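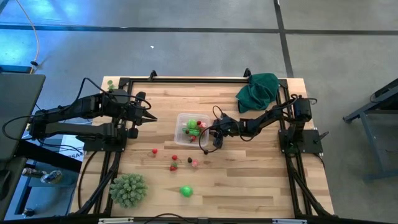
Does the save file in Kellmont carry over between difficulty settings? Only downwards. A run started on Hard can be dropped to Normal from the pause menu, but the game writes a new header when you do it and the old setting is gone for that slot.

I have been playing Kellmont on and off since January, mostly for the inventory system. It is a turn-based salvage game from Boltent, set on a drowned mining colony, with a fixed action budget of 43 points per turn. Moving costs 2. Opening a container costs more, depending on its lock class, and the cost is not shown until you are standing next to it. I dislike this. The manual describes it as tension, but in practice you walk over, read the number and reload.

The economy is better. Scrap is capped at 3000 units per depot and the cap is enforced at the end of the turn, so you can run over it mid-turn and spend the excess on hull repairs before it is discarded. Most of my mid-game was organised around that behaviour.

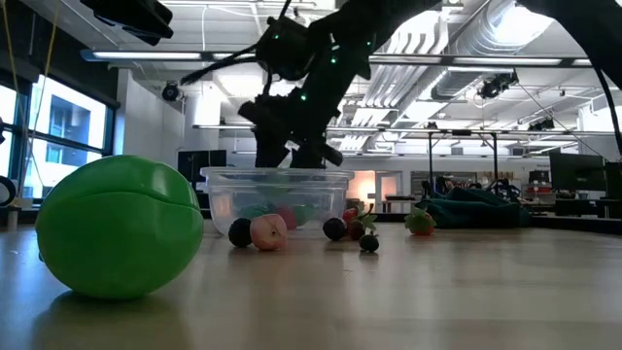
Page last modified: Monday, 9:45 pm

The Hundach patch altered pathfinding. Units used to treat flooded tiles as impassable unless ordered otherwise. They now treat them as expensive, and a crew member with a damaged suit will take the short route through water without a warning. Turn on "confirm hazard moves" under Gameplay. It is off by default, and upgrading resets it.

Load times are fine on my machine. The Kikuchi level is the exception: 45 seconds from the map screen, every time, with the fan going flat out. Lowering texture quality made no difference. Disabling dynamic fog halved it, at the cost of the level's only decent colour.

I have not finished the last chapter. My depot is on the wrong side of the flood gate and the nearest manual save is from before the patch, so I will probably restart on Normal.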